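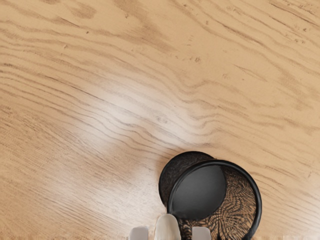 ## 4. Applying the first coat

These steps cover Ninuvari hard oil on bare interior wood. For surfaces that already carry wax or varnish, go to section 6.

1. Sand along the grain with 129-micron paper, then with the fine pad supplied in the Ondance kit. Stop when the scratch marks run one way only.
2. Vacuum the surface and wipe it with a dry cloth. Do not use a tack cloth – the residue can leave spots in the oil.
3. Stir the can for 2 minutes. Do not shake.
4. Pour a small amount onto the wood and spread it with the Ren applicator, working from the far edge toward you.
5. Wait around 300 seconds, then wipe off all oil that has not soaked in.
6. Check the surface from a low angle under a side lamp. Wipe any shiny patches again.

**Note:** End grain takes up more oil. Apply a second pass there before step 5.

**Caution:** Oily cloths can catch fire on their own. Lay them flat outdoors to dry, or store them under water in a closed metal can.

Leave overnight before buffing. Coverage figures are in table 3.

Revised 19 Jun 2025, S. Feng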